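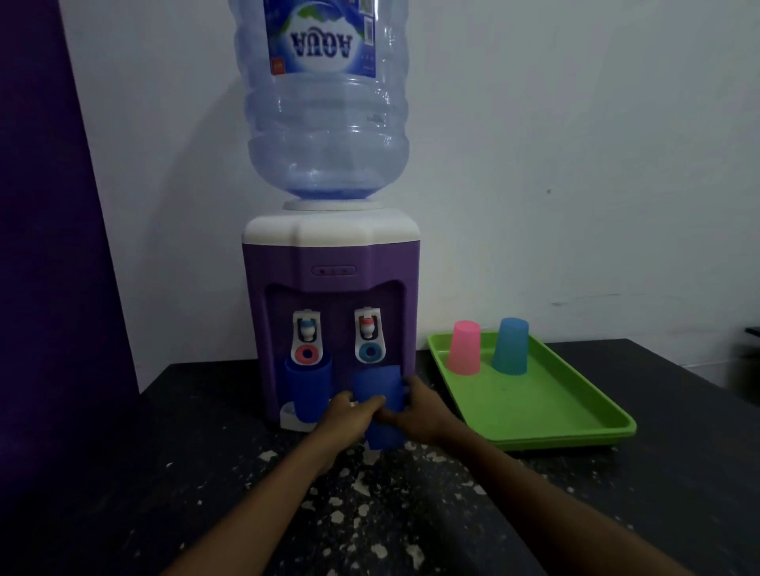

Water on the Counter: Haf Samuel on the Biltholm Kitchen

Haf Samuel has looked after the shared kitchen at Biltholm for nine years. She orders the coffee, keeps the fridge list and changes the water jugs, and when people in the building talk about "Haf's counter" they mean the stretch of dark speckled countertop with the purple and white dispenser on it.

"It gets more use than the coffee machine," she said. "People fill a cup, talk for a minute and go back upstairs."

The building went over to jug water one August, after the old fountain in the hall was taken out. Samuel asked Vemance for a floor model first, but the kitchen is narrow and the door would have hit it. A tabletop one went in instead.

"I wanted it on the counter anyway," she said. "You don't have to bend down, and there's room for the tray next to it."

The tray is bright green plastic and holds clean cups, turned upside down. Samuel bought the cups herself -- plastic, in pink and a couple of blues. Before that the office used paper ones from Suominen, and a box of 200 rarely made it to the end of the month.

"The trash can was always full of them. Half had one mouthful gone. With a real cup you rinse it and put it back."

She is firm about the rinsing. Cups go back on the tray rim down, after a wash with soap, and the tray itself gets wiped every evening. The drip tray under the faucets comes out twice a week.

"If you leave it, it smells. That's the one job people forget."

Changing the jug is the part new staff ask about. Samuel wipes the neck and the collar, takes the seal off, and tips the jug over in one move.

"Slow is worse. If you go slow you get it all down the wall. I tell them to get someone to help if they're not sure, they're heavy."

Spare jugs are kept in room 11, across from the mail shelves. The order goes to Cokier every other week, and she likes to have two full ones in hand before a holiday.

Asked what she would change, she thought for a while. "A second tray, for the dirty ones. And a hook for the dish towel -- I've been asking for that hook since I started."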